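Keeping Field Gear Alive Between Trips
Tips from the workshop end of the garage
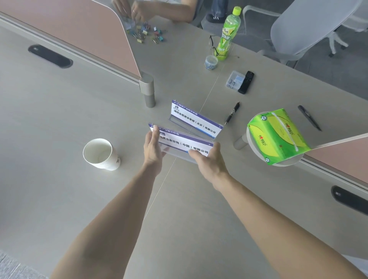 Tape measures
A cloth tape that has been round two seasons' worth of tree trunks picks up sap, and sap picks up everything else. Wipe it down with warm soapy water, a yard at a time, and hang it over a door until morning. Reeling it in damp gives you a tape that smells like a pond and reads half an inch short. Check it against a steel rule every April. I skipped a year once and spent it shrinking a whole woodland.

Binoculars
Blow first, brush second, wipe last. Your shirt tail is sandpaper with buttons. If the focus wheel has gone gritty, leave the oil can on the shelf and pay someone to open them up. My old Vasberg pair went in stiff and came back lovely, minus 2 screws and most of a paycheck.

Boots
Stuff with newspaper, change it after an hour, then again at bedtime. Keep them away from the stove - the glue lets go long before the mud does. Seeds live in the tongue folds, so go in there with an old toothbrush. Label the toothbrush. I can't stress that enough.

Notebooks
Pencil, always. Wet pages go in the freezer in a zip bag until you have time to deal with them, then come out to dry standing up and fanned open. A Tistell notebook of mine has survived this seven times, though the handwriting was past saving from the start.

Tree tags
Aluminum nails, left sticking out a good inch so the trunk has room to grow. Write the number on both sides. I still have tag 1623 in a drawer, and somewhere there is a hornbeam with no idea who it is.

Batteries
Take them out. Yes, of the headlamp too.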